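Garment Folding on a Hard Surface: Project Report, Gorkwood Unit
10 January 2025

3. Method
Mixed garments were sorted at the Flukesholm site in December. Items were taken singly from the pile and laid on the marble-pattern table. The fold sequence has 4 steps, with a limit of 40 seconds per step.

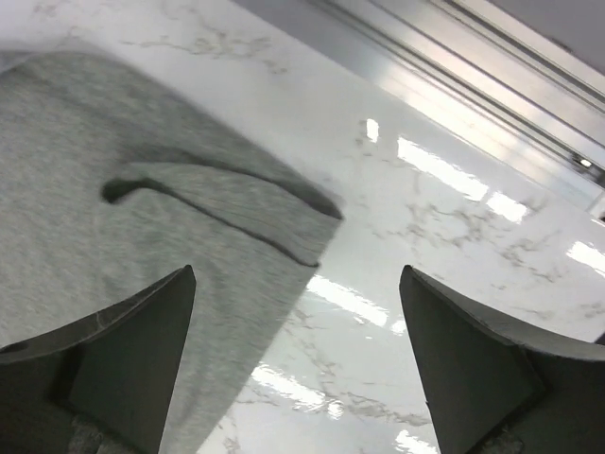
Figure 1. Gray knit fabric with a folded flap and crease.

Creases were rated by eye on the Wanis scale, 1 to 7. The rest of the pile stayed on the table.

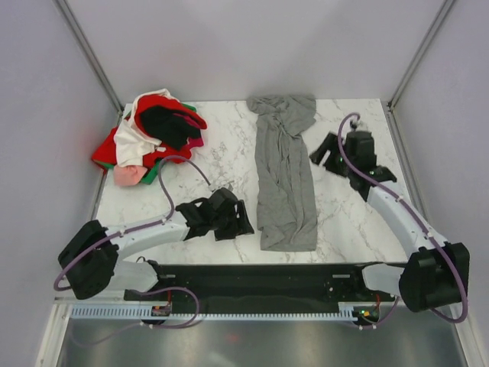

Figure 2. Gray cloth lengthwise on the table, mixed pile at upper left.

Wrinkled cloth was to be spread by its ends before folding.

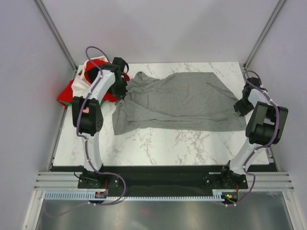
Ratings were entered in the Abreu sheet, which holds up to 400 rows. Rows without a rating were excluded from Table 2.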